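Went to the open day at Coleck this afternoon. They share the building with Ramine, so you get two sets of labs for one bus ticket. Posting a few notes while I remember them.

Entry was free but you had to book a slot. Mine was 2:19, which I assumed was a typo. The slots were staggered so the groups wouldn't pile up in the corridor, and the person on the door did check.

First stop was a talk on Cozma, their warehouse sorting software. Mostly slides. The useful part was the section on what happens when a label won't scan. The item goes to a side lane and a person deals with it. They have no plans to change that.

Then upstairs to the part I came for, the two-arm bench. The project is called Erer. Two arms on one table, working with ordinary household stuff. Today it was cups.

A staff member drives the arms by hand for the training runs, and the software learns from the recordings. They collected 105 runs of the cup task before they let it try alone. I had expected a number in the thousands.

Someone in my group asked why paper cups. The answer was that a paper cup dents if you squeeze too hard, so you can see a bad grip right away. Same person asked how often it drops one. They said they log it but the figures weren't ready to share.

It is slow. If you have only seen the sped-up clips online, be ready for that. A pick that takes me a second took long enough for the kid next to me to finish a granola bar.

It is also quieter than I expected. You could talk over it at normal volume.

They keep the lights bright and swap the table covering between sessions so the software doesn't get used to one background. Denim today. I asked what else they use and was told bath towels, a shower curtain and a picnic blanket.

Practical stuff if you go: room 94 is at the far end, past the stairs. The elevator was out. Coffee is cash only. Allow an hour for Coleck and less for Ramine, who only had posters up.

They run another one in March. Doors close at 5. I'd go again if they have the towel folding working by then.

Last one, from the bench upstairs.

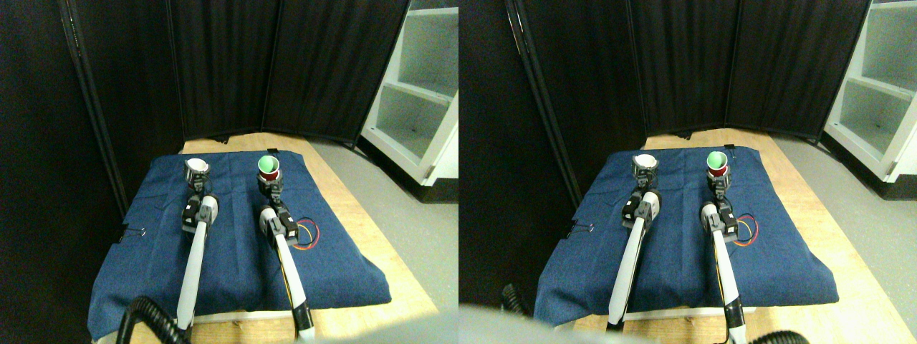 Erer with a cup in each gripper, Coleck open day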